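Why I Stopped Giving Free Estimates on Kitchens and Baths

October 9, 2023

I want to talk about estimates, and I know a good many of you already have your minds made up, so pour yourself some coffee and let me ramble a little before you write in and tell me I'm wrong.

When I started out I would drive anywhere for anybody. A lady would call and say she was thinking of redoing her bathroom, and by Saturday morning I'd be kneeling on her floor with a tape measure, and by Sunday night I'd be at my own kitchen table pricing out tile she had seen once in a magazine. I figured that was the price of being in business. My father priced jobs that way, and so did the man who taught him, and they were both good remodelers who ate a lot of cold suppers.

Then one December, when things were slow, I went back through my year. I had written 40 full estimates and signed 14 of them. I'm not ashamed of that number, and I've met contractors who would be glad to have it. But the other 26 took evenings, and a lot of those evenings I could have spent with my kids or (let's be fair) asleep in front of a ball game.

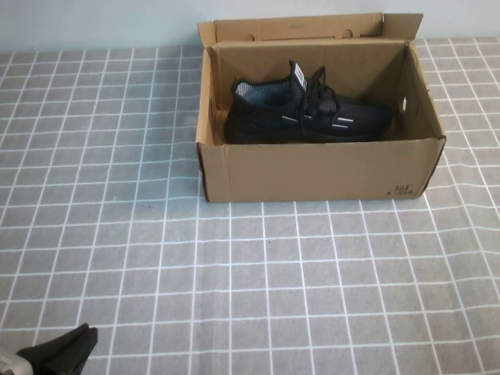 A black sneaker in an open shoe box.

What bothered me more was who was paying for all of it. The folks who did hire me were covering the time I spent on the folks who didn't! It was tucked into my overhead, same as the truck insurance, and I had never once thought of it as something I was charging to my best customers. Once I saw it that way I couldn't quite go on as before.

So I changed how I work. The first phone call is free and so is the first visit, and I'll happily give you a range while we stand there in the kitchen, a wide one, so you know whether to keep talking to me. If you want drawings, a list of materials and a price I will stand behind, there's a fee, we sign a short agreement, and the fee comes off the job if you go ahead with us. If you don't, the drawings are yours and you can take them to the fellow down the road with my blessing.

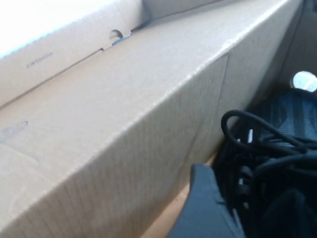
I was scared to death the first time I said it out loud to a homeowner. She lived over in Verkside and wanted a wall taken out between the dining room and the kitchen, and I think I apologized three times before I got to the dollar figure. She just nodded and asked if she could write a check. I sat in the truck afterward feeling pretty foolish about all those Sunday nights.

Now, my friend Cempaka Sutanto runs a shop in Nuttall, mostly additions, and she and I have been arguing over this for years. She feels that a free estimate is how a young company gets its foot in the door, and that plenty of decent people with modest budgets will hang up the minute they hear about a fee. She has a point there. I did lose some calls that first spring, and I'm sure one or two would have turned into nice jobs. If you're brand new in town and your calendar is wide open, you may have more time than money, and giving some of the time away can be a fair trade.

But I'd ask you to keep track of it. Write down the hours, drive time too, for every estimate you do between now and New Year's. My kitchen estimates were running 13 hours apiece when I finally kept an honest log, and the bathrooms took eight. I would have guessed half that.

As for the homeowners reading this, please don't be offended when a remodeler asks to be paid for planning. You'd pay an architect for it. Ask what you get for the money and whether it's credited back, and get both answers in writing before you hand over a check.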